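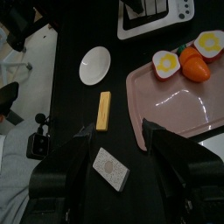
The spring quarter has been our best so far at Juststead, and we're delighted to be reporting it to you from a guesthouse that is open, warm and taking bookings. All of the ground-floor bedrooms are now in use, the walkers' package to Stuton is selling, and the short family breaks you agreed to fund in the second round have gone on sale a month ahead of plan. Families were the guests we knew least about when we applied, so a good deal of our thinking has gone into what children do while the adults are still on their coffee. Toy food and dishes spread over a black tabletop, with a pink tray to carry them on, make a very good start to a pretend café, and play of that kind is now written into the family break as a proper part of the morning.

March
By the project manager, Juststead

Search this site
Enter keyword
Go

Bookings and guests

We sold 75 room nights in the quarter, nearly all of them on packages that include breakfast, parking and a packed lunch. The two-night walking break is the clear favourite (guests arrive on foot from Stuton, we move their bags, and they set off again after a late breakfast on the last day). We had expected mostly couples. What we got was groups of old friends, sisters travelling together, and one party who booked their return stay before they had paid the bill for the first!

Of the guests who filled in a comment card, 83 per cent said they would come back. The commonest praise was for the beds and the quiet. The commonest complaint was the hot water in the end bedroom, which runs out if two people shower one after the other. A larger tank has been ordered and will be fitted between bookings next month.

Building work

The ground floor is finished apart from the porch light. Upstairs we are behind. The plasterer could start only after the window on the landing had been replaced, and the first window delivered was the wrong size, so we lost nearly three weeks. The second one fits beautifully. We now expect the upper rooms to be ready for the summer holidays, and we have not taken any money for them yet.

The accessible bedroom opened on time. Guests have told us that the level entrance and the wide bathroom door make a real difference, but the mirror was hung too high and has already been moved. We'd like to add a second grab rail with the money left in that line, if you are content for us to do so.

Suppliers and partners

Pacheco has taken on our laundry, with collection every Monday. Sheets come back pressed and properly counted, and the change has freed the back room for drying walkers' coats and boots. Urico is running our booking page. It had a shaky first fortnight, when it offered the same bedroom twice for one night, and we moved one couple to a pub nearby and paid for their dinner. The fault has been put right and we have had no double bookings since. We still check the page by hand every evening, and mean to carry on doing that until the autumn.

Training

Our housekeeping trainees have completed 26 paid shifts between them. They have learned bed-making, breakfast service and how to answer the telephone to somebody who hasn't decided what they want yet – a skill all of its own. Two have asked for more hours over the summer and we very much hope to say yes.

Money

Spending is within the agreed budget overall. The window cost us nothing extra, as the supplier bore the cost of the replacement, but heating the house through a cold spell took more than we had allowed. We ask your permission to move £1000 from printing to fuel. We printed far fewer leaflets than planned and most bookings are coming through the website anyway, so we don't believe the printing line will be missed. Receipts are in the separate folder sent with this report.

Next quarter

We'll finish the upstairs rooms, fit the new tank and welcome the first family breaks. We are also talking to the bus company about a later service back from Stuton, which would let guests stay out for supper. Their timetable is set in early summer and we'll send you a note as soon as we hear.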